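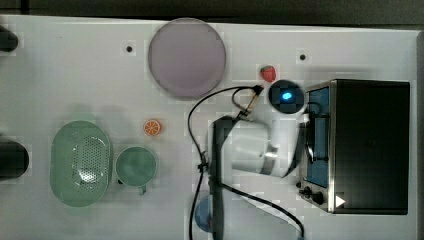
Can a light plastic dinner plate go in a toaster oven to warm up, or only the microwave?

Leave it out of the toaster oven. Microwave is a maybe, check underneath for a symbol first.

Bit more detail. Got a Clumell toaster oven second-hand, no manual. Kids have a set of coloured dishes (plate, bowls, cups), no idea what they're made of, the stamp on the bottom has worn off. Would like to warm a plate before tea so the toast isn't stone cold by the time they sit down. Lowest setting, couple of minutes. Also where's everyone putting the thing, ours lives on a white table and I'm worried about the heat marking the top.
Ida Tiedemann 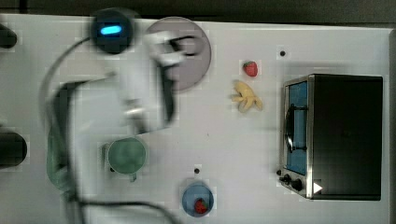
Plate, cup and small bowl out on the white table, strawberry in the bowl.

Don't do it Ida. The lowest setting on those still swings way up when the element kicks in. I did a Kohlhase side plate on "warm", two minutes, came out shaped like a saddle and the kitchen stank till Wednesday. If you can't read the stamp treat it as no heat at all. Run the plate under the hot tap and dry it, does the same job.

For the table, leave a gap behind and both sides, mine says 10 cm but check yours. I've got a big ceramic floor tile under it, cost me 2 bucks from the seconds bin. Don't put anything on top either, my partner keeps leaving the bread there, drives me nuts. Oh and crumb tray, empty it, thats where the smoke comes from.
Branislav Zeman

Agree with above re the tile. Manuals are usualy online, look for the model number on the back or under the door. Mine's an Imstead and the PDF was 184 pages, up to half of it other languages, but the clearances were in there.

Also if you want warm plates just buy a couple of plain white oven-safe ones from the op shop and keep the coloured stuff for fruit and cold things. Even the oven-safe ones, let them come to room temp first, not straight out of the fridge.
Normunds Lapiņa

just use a tea towel over the toast??
Krešimir Nedeljković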